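Nodano Soft Storage Set – README

version 2, last touched September

What's in here

Notes and pictures of household things put away in clear plastic. Zip bags, garment covers, bin liners, the crinkly sheets that come around new bedding. One row per item, 419 rows. Most rows have at least one picture, a few have only the text.

The things are ordinary. Towels, cushions, hats, cables, craft supplies, spare lampshades, a lot of socks. All of it was packed, shelved and taken out again in the two Nodano rooms, the one in Hadville and the smaller one on Hollis Street. If you're after kitchens or food, wrong set, try something else.

Main use so far is sorting out what a person can still tell about an object once it's behind plastic. Also fine for packing lists, label wording, storage layout.

Files

items.csv – the main table
bags.csv – one row per bag or cover, 46 of them
labels.txt – every label wording we used, 72 lines, a couple are near duplicates and I left them
shelves.csv – which shelf, which room
notes/ – free text, uneven, some just a few words
pictures/ – sorted by room then by shelf

Everything is UTF-8. Commas inside a note are quoted. If your spreadsheet eats the leading zeros in the shelf codes, import that column as text. This has bitten everyone so far, me included.

Columns in items.csv

item_id – goes with the item, stays the same when the item moves to another bag
name – plain words, lower case. "bath towel" and so on
family – textile, soft goods, cord, paper, hard, mixed
bag_id – points at bags.csv. Blank means it sat on the shelf with no cover
shelf – room letter plus shelf code
seen_color – what color it looks from outside, through the plastic
true_color – color in the open, out of the bag
seen_shape – round, flat, long, lumpy, unclear
readable – y / n / part. Can you tell what it is without opening
note – whatever seemed worth keeping

seen_color and true_color got mixed up for a while in version 1. Fixed now as far as I know. If you have the old file throw it out.

Columns in bags.csv

bag_id
kind – zip, cover, liner, sheet
clarity – clear, light haze, heavy haze
size – S, M, L, XL. Not measured, just by eye against the shelf
closed – y / n
reused – y / n

No column for thickness. Wanted one, had no decent way to measure it at home, dropped it.

How things were packed

No fixed method. Textiles folded to the width of the shelf, then bagged, then turned so the fold faces out. Cords looped and put in small zip bags, loop upward. Cushions and other puffy stuff went in whatever was big enough. Air pressed out by hand, no pump. Hard things got wrapped if they had corners, otherwise straight in.

Labels went on last, upper right corner of the bag face. On the haze bags the label is on the outside always. On clear bags sometimes inside, which was a mistake, they slide down and end up under the item.

Mixed bags: please don't copy this habit. Half the trouble in the notes comes from one bag holding a cushion and an extension cord and something small that nobody wrote down. They're kept in the set because real closets look like that. Family is "mixed" for these, filter them out if you want clean rows.

Shelves

Hadville room: open shelving on one long wall, window opposite. Light is good until mid afternoon, then you get glare off the covers. Low shelves have the heavy bins.

Hollis room: deeper shelves, one ceiling light, no window. Colors shift there, everything gets a bit cooler. I'd trust seen_color less for the H rows.

There was going to be a third room at Bultasgate. Never got set up, but the shelf code B is reserved in case, so dont use it for your own additions.

About haze

Haze matters more than I thought when I started. A clear bag barely changes what you see. A light haze bag knocks out print and stitching but leaves the shape. Heavy haze leaves you with size and a guess at color.

I marked clarity at arm's length, room light on, item inside. The same bag can come out a step different depending on how close the item sits to the plastic. Press a towel right up against it and the weave shows. Let it drop back a bit and it's fog. So clarity is really bag plus item, and I should have put it in items.csv. Maybe next version.
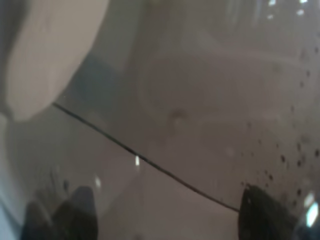
Pale soft-looking things are the worst rows for readable. Off-white, tan, cream, they all drift toward the same gray once the plastic is foggy, and then you are left with an outline. Seen through a fogged sheet like this one, with its gray-mauve cast, a big beige rounded thing is a smooth blur with a curved edge and I would put seen_shape round, readable n. The thin black line is another story. It slants down to the right with a bit of a wave in it and it's crisp, while the beige has gone to mush. Pale on gray goes, dark and thin stays. So a row can be "unclear" for the big object and still have a good note on some skinny dark detail, and that is fine, write both down.

For seen_color please use the plain words already in the table: beige, tan, white, gray, blue-gray, mauve, black and so on. No paint names. "Oatmeal" was in there eleven different spellings deep before I cleaned it.

Known problems

Some items were washed between rounds and true_color may be a touch off after that.
Socks are over-represented. Sorry. It was sock season.
A bag that got reused keeps its old bag_id, with reused set to y. Creases from the earlier item can still be in the plastic.
readable was judged by one person, who packed most of the stuff and so knew what was in there. Bias, obviously. A second pass by someone who hasn't seen the shelves would help a lot.
The notes switch between inches and "hand widths". Haven't converted.
Shelf codes in the Hollis room were renumbered once. Old codes are in shelves.csv under old_code.
A few pictures have glare right across the label. Label text for those is typed from the bag itself so it should be right.

Changes since version 1

seen_color / true_color swap fixed
added closed and reused
color words cleaned up
labels.txt split off from the notes
removed a batch of empty-bag rows, they were confusing people
spelling in notes partly fixed, I got as far as the cords and stopped

Adding rows

Welcome. Copy the last row, new item_id, fill in what you can, leave the rest blank. Blank is better than a guess. If you guess anyway put a question mark at the end of the value – the scripts strip it and set a flag.

Fill in seen_color before you open the bag. Once you've had the thing in your hands you can't go back to not knowing, and the column is useless after that.

Pictures can be any size. Name them with the item_id first. No people and no mail with adresses on it please.

License

Text and tables: free to use, change and share, mention Nodano. Pictures same terms. No promise that any of it is correct.

To do

second reader for readable
move clarity over to items.csv
thickness, if anybody has a cheap way
finish the spelling
more paper items, there's hardly any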